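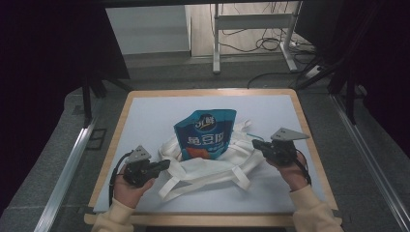
Pavithra Mathew asked under my last post whether a plain canvas tote can really replace the pile of plastic bags under the sink, or whether it just turns into one more thing balled up in the closet. Pavithra, I have FEELINGS about this, so you get a whole thread.

First, the snack pouch in the white tote up there. Blue, stand-up kind, dark navy band across the top, big white Chinese characters down the front. I can't read a word of it and I still love the lettering! It's standing up in the middle of all that crumpled canvas, and standing up is my whole packing religion.

Stand-up pouches go in upright. Always. Lay one flat and the next thing goes on top of it, and then a jar goes on top of that, and you get home with a bag of crumbs. I learned this with rice crackers. I ate them with a spoon.

How I load mine: tote flat on the table, mouth pulled wide open, sides pushed down until it looks like a collapsed cake. Set the first pouch right in the middle of the bottom. Then pull the sides up around it. So much easier than holding the bag open with one hand and dropping things in from above (which I did for years, like a fool).

Keep the handles out of the way while you do this! Flop one to each side. If a handle gets folded inside you will find out at the door with your keys in your mouth.

Then the order. Heavy stuff goes in next to the pouch, never over it. Cans and jars against one side, pouches in a row against the other, something soft in between. A dish towel is great. A hat also works. Bread goes on last and rides on top like royalty.

Lambros Kontogiannis swears by a cardboard box in the bottom of his tote so everything stays square. I tried it for a month and it's very tidy, but then the bag won't fold up small and I'm back to carrying a box around. If you always go by car, try it, you may love it.

Washing! Cold water, inside out, hang it by the bottom corners. I put mine in the dryer once in December and it came out fit for a doll. Crumbs collect in the corner seams, so turn those out and give them a good shake first.

Creases: I don't iron. Some people iron. Kacper Marciniak irons his and they do look fantastic hanging on the hook, I'll give him that.

As for the closet problem, Pavithra, I own 6 totes and that is plenty. One lives in my coat pocket, two hang on the door, the rest are in the car. The moment they went on the door I started using them. In the closet they might as well have been on the moon.

Oh, and for long trips I put two or three snack pouches in their own tote, and that one stays by my feet. No digging under sweaters for the good stuff! Best change I've made to packing in ages.

Show me how you load yours, please. I want to see jars, I want to see bread on top. And if anyone has a fix for handles that keep sliding off a puffy coat, I'm all ears, mine came down twice on the walk home tonight.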